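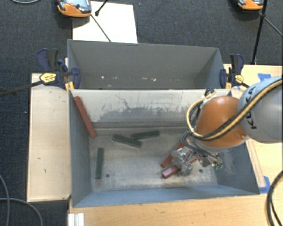 Do the long blocks have to be stacked when they go back in the bin?

They can go in any way they land, as long as they stay below the rim and the other shapes stay out.

I've had that question so many times since March that it gets to go first this time! The bigger news from the Stovunlow block room is that the deep metal bins are staying. They came in on a trial, the trial is over, and as of May 4, 2019 the old canvas sacks are officially retired. I carried the last of them out to my car myself and I can't say I was sad about it.

If you haven't been by in a while, the block room is the long room at the back of the Stovunlow building in Iturra, where families and classes come to borrow Granine blocks by the load. You bring a crate or a wagon, fill it up, sign the sheet, and bring everything back when the fort or the bridge or the dinosaur parking garage has run its course. We own 3243 blocks at the moment (Agustina Bustos did the full inventory in March, bless her), and the long ones go out more than anything else. Kids want length. You can't span a gap between two couches with a cube.

The long ones were always the problem in the sacks, too. They'd work their way down to the bottom, corners first, and you'd have to tip out everything on top of them to get at a single red one. Then it all had to go back in, usually with a line of people waiting. Agustina had been asking for something open on top for ages, and she finally got Drirkberg, the metal shop over by the rail yard, to sell us a pair of gray bins they weren't using. They stand long side to long side, and you can see what's in them the second you lean over.

Right now we're keeping red and dark green together, and I'll admit I was against it. I wanted one color to a bin, all very tidy, with a sign. Agustina talked me out of it. People don't come in asking for a bin of red, she said, they come in asking for long ones, and then they pick through for the colors they like. She was right and I've told her so, and now I'm telling all of you. With the blocks lying at all angles on the bottom - one green this way, another one that way, a red one propped up in the corner - it's easy to get your fingers under an end and lift. Lined up tight against each other they're a lot harder to grab, as anyone with small hands (or big gloves, in January) can tell you.

So please don't feel you have to straighten them. I know some of you can't help it. I walked in last month and found a whole bin laid out like a parquet floor, which was gorgeous, and then it took a four-year-old and me quite a while to pry the first one loose.

A few things have changed along with the bins.

Long blocks can now be borrowed for 2 weeks, same as the short ones. It used to be one week, and that was mostly my fault for being stingy back when we had fewer of them.

The limit is 25 long blocks to a household. Classrooms can ask for more, but send us a note ahead of time so we can set them aside. Please don't just show up with the bus running! (You know who you are, and we did love having you.)

Anything sticky gets wiped down before it comes back. A damp cloth does the job. Leave blocks with split or chewed ends on the shelf by the sign-out sheet and I'll look them over. We won't charge you for a chewed end. We'd only like to pull it before somebody's toddler finds it.

Blocks go in by hand. I'm asking nicely here. Metal bins are loud, much louder than canvas, and a crate of long blocks emptied in from shoulder height can be heard clear out on the sidewalk. Drop them in one or two at a time from down low and everybody in the building stays friends. We've tried a rubber mat in the bottom and didn't love it, it bunched up and things got wedged under the edges, so the mat went home with me and now lives under my dog's water bowl.

The bins are deep, so little kids will need a grown-up to reach down for them. I've ordered a step for the middle-sized ones, a nice wide one with a grippy top, and it should be here before school lets out. Until then, no climbing on the rims, please.

What's next? Agustina would like the arches and the half-rounds to get the same treatment, and Drirkberg says they may have some shallower bins coming free later in the year. I'd be thrilled. The arches are still in a cardboard box that used to hold bananas, and the box is on its way out. If you've got a sturdy shallow bin sitting in a garage somewhere, come talk to me before you haul it to the dump. Metal or plastic is fine, we're not fussy, but it has to be smooth inside and it can't smell like gasoline.

We're also still missing some yellow long blocks from the winter. They're not in trouble and neither are you. Check under the beds, check behind the dryer, check the trunk of the car. You can leave them inside the front door in a bag and we won't ask a thing.

The block room keeps its usual afternoon hours through the spring, and Agustina or I will be there to sign you out. Summer hours will go up on the front door once we've settled them.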